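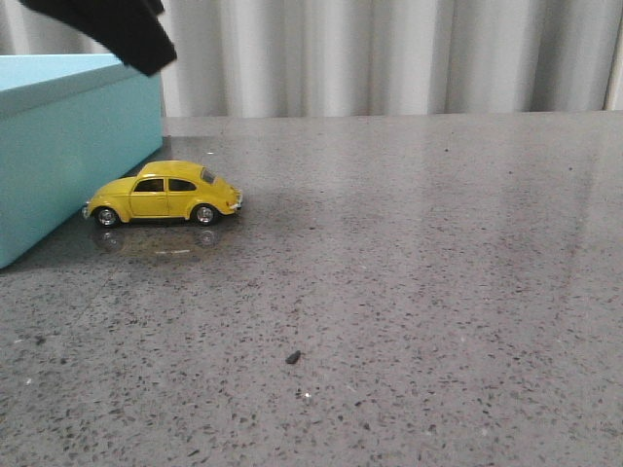
Plendeck has published a handling standard for test objects used in tabletop robot trials, and labs that share results through its pool have until May to adopt it. The document runs to 9 pages and deals mostly with what happens before an arm moves. Objects must be logged with their size, weight and finish, and the surface under them must be logged as well. A glossy yellow toy car on a polished gray speckled counter, for instance, would need a note that the stone throws back a reflection of the car, and a dark crumb lying on the counter would have to be wiped away or written down before the trial could be counted.

The rules replace a one-page checklist that member labs had been filling in by hand. A review of 3353 trial records found that 50 of them could not be repeated from the notes alone. Most of those left out the lighting or the countertop finish.

"People write down the arm and the software version and then stop," said Benjie Rivera, who edited the standard for Plendeck. "Two labs can use the same toy and get different numbers. We want the second lab to be able to set up the table the way the first one did."

Under the new text, a trial starts from a stated rest position, with the fingers clear of every object. Speed limits near the surface are set by each lab but must be posted at the bench. If a person reaches into the work area, the arm has to stop, and the trial is marked as interrupted – even if the arm goes on to finish the task.

Two labs, Trikley and Zandent, tried a draft version for 7 weeks. Zandent asked for a shorter form for repeat trials with the same objects, and that form is now included as an appendix. Trikley objected to the surface rule, arguing that it would slow down setup, but the rule stayed in.

Containers with lids get a section of their own. The record must say whether the lid was open or closed at the start, and which way the long side faced.

Plendeck will take questions from member labs in an online session on Wednesday. Records made under the old checklist will stay in the pool with a label showing which form was used.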